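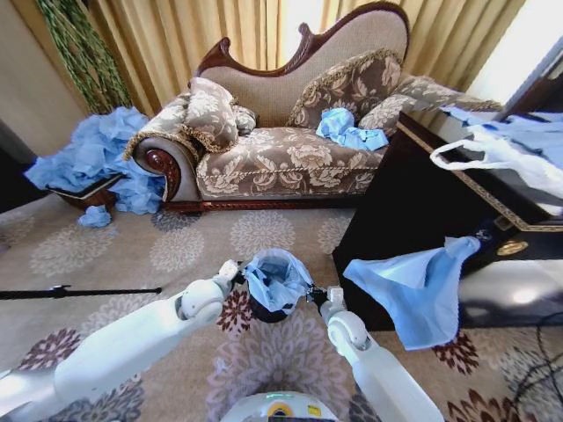

Start with whatever is lying on top, a trainee at the Udonton workrooms wrote in her course notes, and leave the cushions until last. Many upholsterers would agree with her. Loose cloths and thin bags hide the surfaces that need looking after, and they slide about while other work is going on.

Chapter 14
Clearing a Formal Sitting Room

Formal rooms hold furniture that is used less than it is looked at. Damask, fringe, carved wood and lacquer each need different handling, and all of them should be clear before any cleaning begins. This chapter deals with the clearing. Cleaning is covered in chapter 15.

Work from the seats to the cabinet tops and then to the floor. Lift cloths straight up, as fringe catches easily. Fold what can be used again.

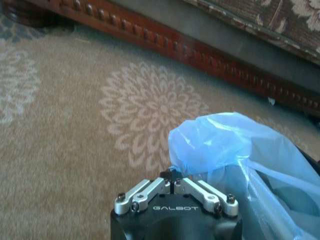 Carpet comes last. Thin plastic clings to a low pile, so gather a bag from its middle and check under it before lifting. Small things are often left beneath. Section 2 gives the Skernura method of sorting, in which fabric and plastic are kept apart from the first.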